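Laboratory bench

A laboratory bench, also called a workbench or simply a bench, is a fixed or free-standing table used for practical work in chemistry, biology and related subjects. It differs from an ordinary table in the resistance of its top to chemicals and heat, in its working height, and in the services (water, gas, power, drainage) that may be built into it. The word is also used loosely for the kind of work done there, as in "bench work" or "bench chemist".

Worktop

Tops are made from solid epoxy resin, phenolic laminate, ceramic, stainless steel, polypropylene or, in older rooms, oiled hardwood. Dark tops are common in teaching and general chemistry rooms. A black surface hides staining and makes white powders easy to find, but it shows water marks and gives poor contrast for dark solutions, so a white tile or a sheet of filter paper is often laid under the vessel during titration. Pale tops are preferred where coloured spills have to be noticed early.

Benches for standing work are higher than those for seated work. A top may be finished with a raised lip, known as a marine edge, which keeps small spills off the floor. Wall benches are usually sealed to the wall with an upstand or a bead of silicone.

Layout

On a bench set against a wall, equipment is normally kept in a row along the back and the front is left for the task in hand. The back row typically holds glassware in current use, racks and stands. Items used by hand many times an hour, such as pipettes, are placed at one end, where they can be reached without passing the arm over open vessels.
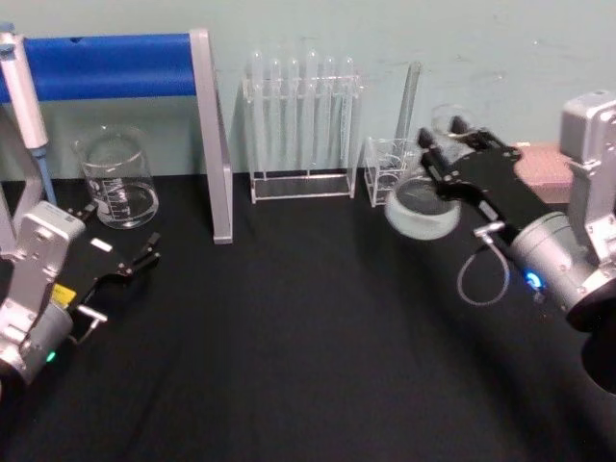

Beakers are placed upright and away from the front edge. The graduations printed on a beaker are approximate and are used for rough filling only; measured volumes are taken with a pipette, burette or volumetric flask. A beaker with a small amount of liquid in it should carry a label if it is to stand for any length of time, as most clear liquids cannot be told apart by eye.

Test tubes are kept in racks. The two usual patterns are the block, drilled with holes, and the open frame, in which a perforated upper bar steadies the tubes and a base supports them. Frames are made from wood, coated wire, polypropylene or clear acrylic. Acrylic allows the whole tube to be seen but clouds on contact with acetone and cracks with repeated use of alcohol. It is not suitable for autoclaving. Some users store clean tubes mouth down so that dust does not settle in them - this requires a rack with holes wide enough to take the rim.

Pipettes of the piston type are hung or rested upright in a stand. Laying a pipette flat with liquid in the tip can carry the liquid into the barrel and corrode the piston. A 1000 microlitre pipette is a common general size.

Commercial systems

Modular benches are sold as frames, tops and under-bench units that can be ordered separately. The Bumix range has a steel frame with adjustable feet and is supplied in 12 widths. Flullona benches use a cantilever frame, which leaves the floor clear for cleaning. Olivares tops are cast epoxy, 18 mm thick, and are supplied to fit either frame. Caltus makes reagent shelving only.

Care

Tops are wiped down with mild detergent and water at the end of each session.

See also: Fume cupboard; Laboratory glassware; Test tube rack

Last revised 2019-05-03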